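The Two Bowls

1. Girness, in the morning

When my aunt Grethe left the house in Girness, she left it the way other people leave a train. She took one suitcase and the radio. All the other things stayed in their places, and my cousin Signe and I were the ones who had to decide about them.

I came by the early bus. Signe was already in the kitchen with her coat on, writing on the cardboard boxes with a thick pen. She had three words only: Keep, Give, Ask. On the last kind of box she pressed so hard that the pen made a noise like a small bird.

"Why so many Ask?" I said.

"Because you are slow to answer," she said.

She was right. I am slow with objects. I can give away money or a whole afternoon, but with a teaspoon I must first sit down. So Signe gave me the linen cupboard, thinking that cloth would be easier for me. She did not know my history with cloth.

The cupboard smelled of soap and of the dry lavender my aunt bought every October from a man at the harbor. There were sheets for beds that the family did not have anymore. At the bottom I found the beige tablecloth, the one for visitors. I remembered it much larger. As a child I sat under it with a flashlight, and the adults became only shoes and voices.

I carried it to the front room and spread it on the low table. It did not lie straight. It never did – my aunt used to walk two times around the table, pulling at the corners, and then she said a word in her mother's language and let it be.

2. What the bowls were for

The orange bowls were in the cupboard above the stove, behind the flour. When Signe took them down she stopped talking, and Signe does not stop talking often.

I should explain. In that house the bowls had no names, but each had a rule. The shallow one was for peas. You sat on the step with it between your knees and you opened the pods until your thumbs were green. The deep one was for dough, and nothing else was allowed in it, not even for one minute. My uncle Hjalti once washed his socks in it when the water pipe was broken. He was a proud man, and he apologized in front of all of us, standing, with the socks in his hand.

They were plastic bowls, the cheap kind. A neighbor, Ximeng Yan, had sold them to my aunt from a table in her garden in the year she moved away. My aunt paid for one. The second was carried over the fence in the evening, with four plums inside, and from this my aunt decided that the two must never be separated.

"So that is the problem," said Signe. "You want them, and I want them."

"I did not say that I want them."

"You have been holding the peas one for ten minutes."

I looked down, and it was true. I put it on the beige cloth. She put the other one next to it, a little behind, and we both stepped back like people in a museum.

We tried to be fair. Signe said she bakes, so the dough bowl should go to her. I said I also bake. She asked me when. I said that I had intentions. Then she offered me the radio, which was not there, and we both laughed longer than the joke deserved – I think we had needed something to laugh at since the morning.

After this we called my aunt. It rang for a long time. In her new apartment she is always on the balcony, where she is growing something in pots and will not tell us what it is.

"Aunt Grethe," said Signe, "who gets the orange bowls?"

"Which orange bowls?" said my aunt.

Signe looked at me. I looked at the table.
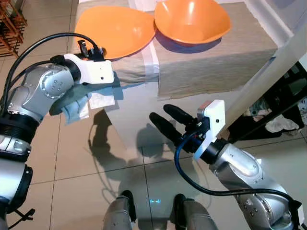 3. The answer

Signe explained. She told about the peas and the dough, and she told also about the socks, although my uncle would not have liked it. My aunt listened. We could hear a spoon going around in a cup.

"Ah, those," she said at last. "I thought you had thrown them away. Are they still good?"

"They are very good," I said, too loudly.

"Then use them. Peas do not care who holds the bowl."

She asked if we had eaten. She asked if the back door was still sticking, and she told us to lift it first and push after. Then she had to go to her pots.

We folded the cloth together, walking toward each other with the corners as she had taught us, and it came out crooked. I wrapped it around the bowls, one inside the other, the deep one under. Signe took her pen and held it over the box for a while.

She wrote Ask. Then she carried the box down to her car, and I walked behind her with the key, trying to remember if it was lift first or push first.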